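Pandbridge Home Forum > Laundry and Linens > Lint off dark terry: roller, brush or dryer?

pilecount
Posted Sunday, 7:40 am

Washed six new hand towels from Beten with an older white bath mat. The mat shed. All six came out covered in white fuzz, and it sits down in the loops where picking at it does nothing. Towels are 596 gsm according to the tag, 86 percent cotton, remainder polyester. Second wash on their own removed maybe half.

Options I have on hand: sticky roller, a rubber pet brush, a vented dryer. Which order, and does the roller damage the pile?

drumside
Reply 1

Dryer first. Low heat, 20 minutes, one load of nothing but the towels, clean filter before you start. The airflow does most of the work. Anything left after that is a surface job and the roller will handle it.

Also retire the mat or wash it alone.

selvage_left
Reply 2

Disagree on the roller. Fresh adhesive on looped pile pulls loops. I have a set of Arkberg towels with snags along one side from exactly this. Rubber brush, short strokes, one direction.

drumside
Reply 3

Snags come from dragging the roller or from a loop that was already pulled. A sheet that rolls freely lifts straight up. If it skids, the sheet is either full or the axle is binding.

tackrate
Reply 4

I use a roller on terry every week and have not pulled a loop yet. The method matters more than the tool. Mine goes like this.

1. Towel fully dry. Adhesive does not hold on damp cotton and the sheet wrinkles.

2. Fold once or twice and put it flat on a hard table. A bed or ironing board gives under the roller and you end up pressing harder than you need to. Brown-gray terry is good for judging progress, as white lint stands out against it. Square up the fold enough that there are no ridges. A faint crease in the middle is fine.

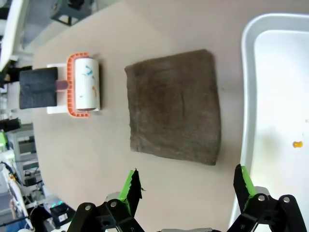
3. Roll away from you, lift, return, repeat. No back and forth. Back and forth is what twists loops.

4. Tear the sheet when it stops grabbing. On new towels that can be after 2 passes.

5. Flip, refold with the inside out, do the other faces.

selvage_left
Reply 5

Step 3 I can accept. Step 4 is where people go wrong, they use one sheet for the whole stack and lean on it.

Which roller is that? The orange ribbed part goes around the roll in a C. Mine is an open wire type and it flexes.

tackrate
Reply 6

Mocanu, the one with the dark gray textured handle. The frame is stiffer than wire, so the roll stays parallel to the table. Refills are a standard width. I would not pay extra for it if your current one turns freely.

pilecount
Reply 7

Ran the dryer step on all six, then rolled three and brushed three.

Rolled: clean, pile looks slightly flattened until shaken. No pulled loops that I can find. Used 11 sheets total.
Brushed: faster, but it moved lint to the hem and I had to pick it off there.

Filter held a mat of white fuzz, weighed out of curiosity at around 2 grams.

drumside
Reply 8

Hem buildup is normal with a brush. Finish the edge with one strip of tape.

selvage_left
Reply 9

Three towels once is not a test of loop damage. Check again in November after they have been through it weekly. I will stay with the brush on anything I care about.

tackrate
Reply 10

Fair. Mark one towel with a thread in the corner and only ever brush that one.

pilecount
Reply 11

Thread is in. The mat now gets washed alone.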